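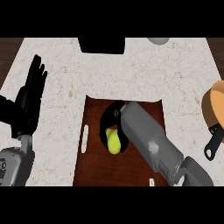
How much of the equipment budget should be spent before the simulated tasks are working? As little as the supplier lead times allow. In our plan this came to one deposit and the bench furniture, everything else held back until the second review.

**Figure 4.** Simulated kitchen counter with two arms. Right hand closed over a small yellow-green fruit on the cutting board, left hand open and empty.

## 4. Purchasing plan and costs

This section covers what we bought, what we put off and what we got wrong. Costs are in pounds, without VAT unless stated. Running costs for the building are left out, they come from a different pot and we never saw the bills.

### 4.1 Starting position

One grant, one room, no hands. The department already had a pair of arms from an older project, both with parallel grippers, both out of warranty. The proposal asked for fingered hands on both sides. It also asked for a kitchen-type workspace, which the proposal costed as "furniture" and left at that.

The first quote for hands came from Muvent in July 2022. Two hands, wrist adaptors, one spare finger set. It took up more of the equipment line than we had planned for the whole first year. A second quote from Claslow was lower on the hands, but the adaptors were extra and the service contract was compulsory. Over the length of the grant the two came out close enough that price stopped being the deciding factor. Lead time decided it.

### 4.2 Simulation first

We put the early money into compute and staff time. The task set was built in simulation before any hand was ordered (Figure 4 is from the counter tasks). Total logged simulation time before the order went in: 323 hours. That figure includes failed runs and one long batch with the wrong friction values, which we should have caught sooner.

Two questions had to be answered for the order form. Do both sides need a fingered hand, or could one side keep its gripper? And how much reach do the tasks want across a counter of this depth? The first one matters most for the budget, a hand being by far the dearest single line. The task list had plenty of one-handed picks in it. For those the second hand simply waits. On the one-handed picks alone we could not justify a pair.

The two-handed tasks changed that. Steadying a pan by its handle while the other hand stirs, holding a board still, passing an object across. A gripper can manage some of these, with a redesigned handle. We did not want to redesign handles, the point of the project was ordinary kitchen things. So two hands, and the money for it had to come from somewhere. It came from the second camera mast and the travel line.

Reach was easier. The existing arms were judged adequate provided the counter was bought shallow enough. This fixed the furniture order and not the other way about.

### 4.3 What was ordered, and when

Order of spending, as it happened:

- Compute, first. Bought outright. Leasing was looked at and dropped, the lease term ran past the end of the grant.
- Counter and mounting frame. £1841, delivered. A plain laminate top, the stone one was silly money and very heavy.
- Hands, from Muvent. Deposit at order, balance on acceptance.
- Kitchen props. Budgeted at £200, overspent, see below.
- Safety fencing and the stop buttons. Should have been higher up this list.

The fencing deserves a note. It was treated as a finishing item and ordered late, and the site safety office would not sign off powered running without it. The hands arrived in September and stayed in thier boxes until the panels were fitted. The acceptance period was already running by then. Muvent extended it when asked, but nothing in the contract obliged them to. Other groups should get the acceptance period written as starting from first power-on.

### 4.4 Small items

Small items were badly estimated. Pans, boards, plastic and real fruit, cloths, bowls, labels, replacement bowls. Real fruit is cheap but it goes off, and a task repeated every week needs the same size of fruit every week. We moved to plastic for the development runs and kept real for the final trials. Pans were bought in one go from one shop so that the handles matched. The line was then spent well before the trials began, and the rest came out of consumables.

Fingertip covers were missing from every quote. They wear. Claslow lists them in its price book, Muvent supplies them on request, and neither mentioned them untill we asked. We now budget covers as a quarterly item.

### 4.5 Software and licences

The simulator itself cost nothing. The scheduling and logging layer is Vumum, paid yearly, per seat. We took 4 seats. One would probably have done for the first year, with most of the work going through a shared account anyway, but adding seats mid-term is charged at the full yearly rate so we took them all up front. Partly wasted. Renewal dates should be lined up with the grant year, ours were not.

### 4.6 Comparison with the Eskola plan

The Eskola plan, our partner site's version of the same project, bought hardware first. Hands ordered in the opening month, simulation begun while waiting. Their room was ready earlier and their fencing was already up, from previous work. Their spend was more front-loaded, and they were left with a mounting frame too low for their counter, replaced at their own cost.

We do not claim our order is better in general. Sites differ. With a room already fenced and a counter already chosen, the case for waiting is weaker, and price rises between quote and order can eat what was saved. Our quote had lapsed by the time we ordered and was reissued slightly higher. The difference was covered by contingency, with little left over for repairs in year two.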